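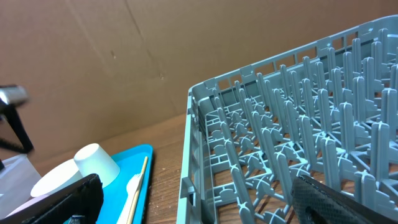
Budget season thread. I have been handed the equipment plan for our robot dish-clearing bench and told to "keep it sensible", so naturally I've spent my whole Tuesday arguing with a spreadsheet about cutlery.

The job, for those who missed last month's whinge: dirty tray comes in, the arms sort the dishware off it, the dishware goes in the rack. A teenager with a summer job at a food court does it while looking at their phone. We would like a very large sum of money to do it slower.

Line one is arms. We run 2, on a shared rail. I had three quotes going. Grumetti came back cheapest, then added the cables, the mounting rail and the power supplies as separate lines, at which point Grumetti was no longer cheapest. Classic.

Gostodach was dearer on paper but everything was in the one price, including spare fingers. I have become a person who gets emotional about spare fingers being included.

If you take one thing from this thread: budget for fingers. Fingers and pads are consumables. They are toner. Finance will ask why you're buying them again and you will say "toner" and they will leave you alone.

Then Van Loon, whose quote was a 30-page PDF with the price on page 28 and a drone shot of their head office on page 2. Lovely building. Lead time wasn't in there anywhere. I rang and was told "it depends", so Van Loon has gone in the column marked Depends.

Line two is what I've labelled "Tableware & Misc" and it's the line I get the most grief over. How much can plates cost? Not much! But you need a proper commercial rack, the square kind with all the prongs, and you need things that go in it and things that very much don't.

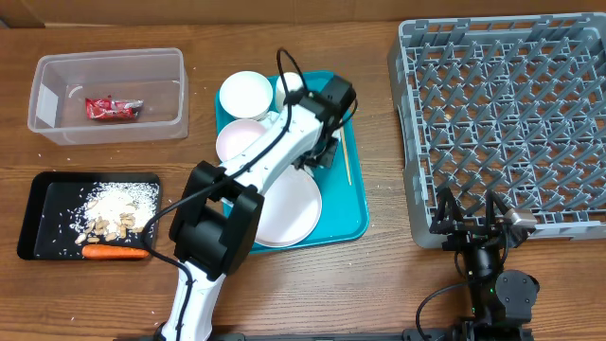
So the misc list currently covers bowls, plates in more than one size and colour, cups, trays, chopsticks, stirrers, plastic forks, rice, peanuts in the shell, and carrots. It went up to purchasing as one request. It came back with a single comment, which was "carrots?"

Yes, carrots. Leftovers are part of the job. If you only plan for clean plates you've bought a machine for putting away clean plates, and we've already got cupboards.

The rice is the cheapest thing on the sheet and will end up the most expensive, once you cost the hours spent getting it out of the grain of a wooden tabletop. I asked for a stainless bench. The stainless bench has been moved to next financial year, along with the good chairs.

Pro tip on racks: measure your table first. Commercial ones are built for commercial dishwashers and don't care about your floor plan. Ours takes up a good chunk of the working area and I've had to pencil in a wider bench, which then needs a longer rail, which then needs a new quote. I started the week trying to save money on a dish rack.

Cameras are line three and I have nothing funny to say about cameras. They cost what they cost. Buy a spare. Buy the cable from the same mob that sold you the camera.

The backdrop is cardboard. It was free. I've been asked to put a "professional enclosure" in the plan and Arnard have quoted for one in powder-coated panels, any colour we like. I'm not allowed to say the figure, but I showed it to the cardboard and the cardboard looked quietly pleased.

Where I've landed: Gostodach for the arms, Arnard politely declined until someone upstairs insists, everything soft or edible bought locally and claimed through petty cash. Contingency at 3 per cent, which everyone agrees is too low and nobody will let me raise.

Oh, and service contracts. Read what "on-site" means. One of the quotes defined it as on THEIR site. You box up the arm, you pay the freight, and in fairness to them it is then on a site.

Also ask how they count the warranty. From delivery or from commissioning? If your arm sits in its carton until January waiting for a bench, you'd like that to be their problem and it will be yours.

The plan goes in tomorrow arvo. If anyone has a line on a second-hand stainless bench, wide, no wobble, my DMs are open and my petty cash limit is tragic.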